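Hernora Digital Stamps: Frequently Asked Questions

What file types do I receive?
Each stamp comes as a JPG on a white background and a PNG with a transparent background. Both are supplied at 300 dpi. Sentiments are in a separate PNG.

How large can I print an image?
Up to 27 cm on the longest side. Beyond that the outlines soften.

Which printer ink works with alcohol markers?
Most dye inks bleed under alcohol markers. Laser toner holds in most cases. Print one copy, leave it for an hour and test a corner before colouring the rest.

Can I use water-based pens on an inkjet print?
Only if the ink is pigment based. Heat-set the print for a few seconds from the back of the card. 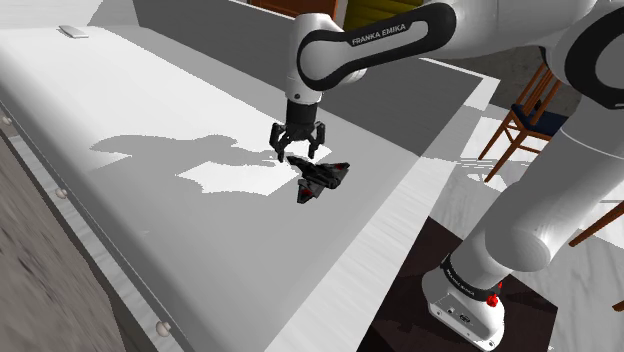
Arūnas Lill wrote that the Brernwood set smudged on coated card even after heat-setting, and that the same file printed cleanly on uncoated 250 gsm stock. We get the same result. Coated card is not recommended for any inkjet print that will be coloured.

May I sell cards made with your stamps?
Yes, up to 1,000 handmade cards per design. Credit "Hernora" on the back. The files themselves may not be sold, shared or uploaded to a cutting-machine library.

My download link has expired. What now?
Links work for two downloads. Send your order number through the contact form and the link will be reset.

Are the older Rututton sets still available?
They were withdrawn on September 11, 2020. Existing customers keep their licence and can still ask for a reset link.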